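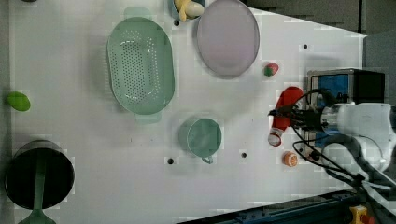

**So where are we with the Noltesach catch map?**
Most of the herring layer is finished, and it went up on the Patham server on May 3, 2025. I'm still waiting on logbooks from the boats that land at Prurkside, so that corner of the map is blank for now.

Quick recap of what your money has paid for so far. Hnat Hutsuliak scanned 30 paper logbooks over the winter (his handwriting skills are now better than mine!) and I typed up the gillnet records from them. We split the water into seven areas – the same ones the harbor office uses – and each has total pounds landed and boat days by season.

The rough patch was Hsueh Bank. Two of the older logs gave positions as "off the point" and nothing else, so I left those trips out of the map and listed them in a notes column. If you'd like them put back in as a best guess, just tell me.

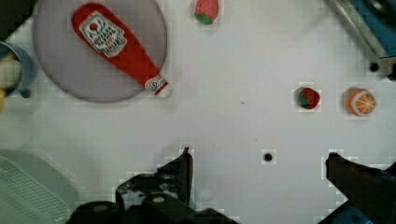 **Will the map be done by the end of the grant?**
I'm planning on September, same as we agreed, as long as the Prurkside logs get to me this summer.

Money is fine. We've spent almost 40 percent, mostly on Hnat's hours and a used scanner, and I don't expect to ask for more. Next up is checking boat days against the fuel dock receipts, which is slow going, and then I'll write up the data description so other people can use the files without calling me.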